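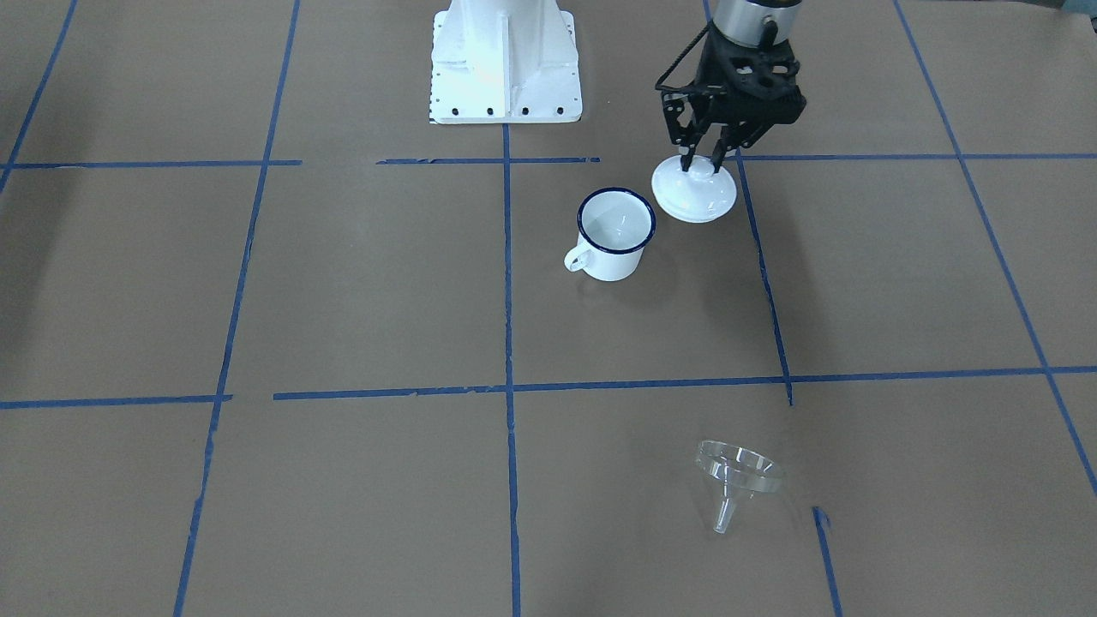
Mariama Asante

I've been sorting out my mugs, and I want to write it down while I still remember what I decided.

It started with lids. I had a drawer at home full of them, white ones and clear ones, and I could not have told you which went with what. Some came from a set by Kwofie that I bought when I moved in. The mugs from that set are mostly gone. The lids stayed, as lids do.

A white enamel mug is the one I reach for most. It's light, it doesn't mind being knocked around, and it cleans up with a sponge. The drawback is heat. The rim gets hot before the coffee has cooled at all, so I pour and then leave it alone for a while. A lid makes that wait longer, but it's useful when I get pulled away and come back 30 minutes later.

I like a lid with a round knob in the middle. Flat lids with a little tab are fine until your hands are wet. A knob you can pinch with two fingers and set down again without looking.

The clear funnel is for loose tea. I buy the big bag from Senent and fill a small tin from it every Friday. Before I had a funnel I used a folded piece of paper, and I was sweeping up tea leaves all weekend. Mine cost 4 dollars.
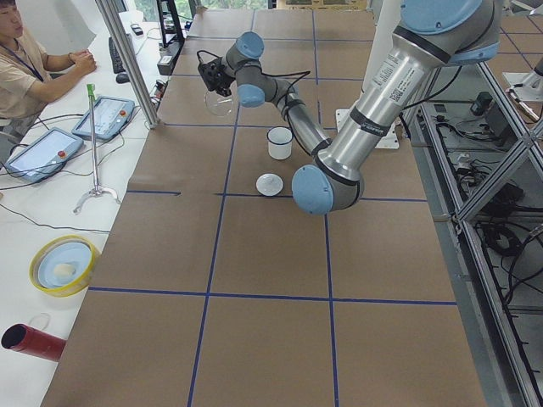

Kovgate, September

I went through everything over two evenings. I laid it all out where I could see it and tried each lid on each mug. Anything that rocked or slid went into a box. Glass lids got a second look, because I like being able to see how full a mug is, but a glass lid that's too wide is just something waiting to get broken.

Brown paper is good for this kind of job. It keeps a glass rim off a hard table, and you can write on it with a marker. I've used painter's tape at home too, to mark off a square for each thing I haven't decided on yet. It peels up clean if you don't leave it down all month.

My rule was that a lid had to sit still when I bumped the table. I ended up with 18 pieces in the box, counting a few saucers I had mistaken for lids. 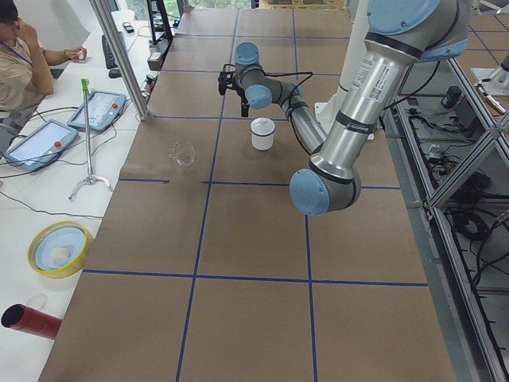 Mariama Asante

Small cups were harder. I don't drink much out of them, but they get used for everything else: rinsing a brush, holding screws, measuring rice. I kept the plain white ones and let go of anything with a chip in it.

I also found my clear safety glasses, which I had been looking for since spring. They're very easy to lose on any surface. They live in a Pusico case on the shelf now, next to the tape.
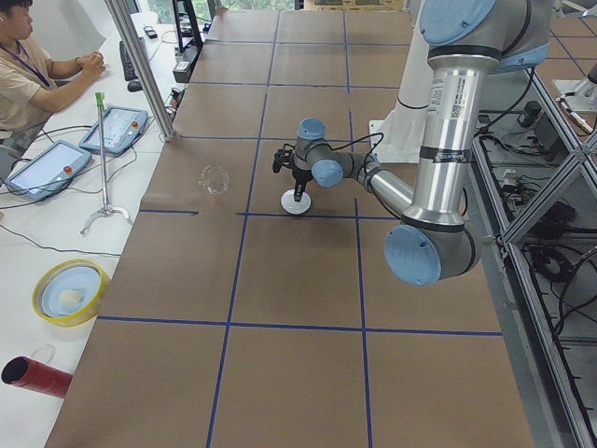 The clear plastic cups I kept as well, but only one stack. They tip over if you look at them wrong, so I don't use them for anything hot. They're fine for water, and for keeping the scoop in.

The box goes to the thrift store next week. The drawer closes all the way again, and I've put the tea tin in the space where the lids were.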